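The Hall, Mostly Ceiling
Kokus Storage & Sorting, December gallery

We took over the hall at Tivura in the fall, on the strength of a floor plan and one optimistic phone call. The plan said 1534 square feet. It did not say that the ceiling would be the best-looking part, or that the heating had retired ahead of us. What follows is a look at the place as it stands, for the people who keep asking when they can come and see it. (Soon. Bring a sweater.)

The floor
Glossy, light gray, and merciless. It was resealed before we got the keys and it shows every shoe that has ever crossed it. I have mopped it more often than my own kitchen, a fact my own kitchen has noticed. The sealant came from Vestine in a drum that claimed to cover 1000 square feet, so you can do the math on how many drums we own now.

The daylight
There is a tall window with green trees on the other side of it, and everybody who visits walks straight over and stands there. We had planned shelving for that wall. The shelving has been moved to another wall, where it will be admired less. 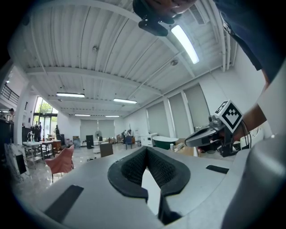

The roof is white corrugated metal on white steel beams, and in heavy rain you can forget about phone calls. The first storm lasted most of an afternoon and we did all our talking by pointing. Still, I would take the noise over the dropped tiles in our last place, which were beige when they weren't stained.

The lights
Fluorescent tubes, inherited. They make everyone look as if they've had bad news, but you can read the small print on a packing label at nine at night. Tetteh quoted us for replacing the lot with something warmer. The quote is in a drawer.

The air vent
Slatted, rectangular, up in the ceiling and well out of reach of any ladder I'm willing to climb. It rattles on cold mornings. I've grown fond of it.

Still to come
The shelving, all 80 boxes of it, once the missing brackets turn up. Also a proper coat rack, a kettle that pours where it's aimed, and a sign for the front door, which currently reads 192 and nothing else. Two delivery drivers have asked if we're the dentist.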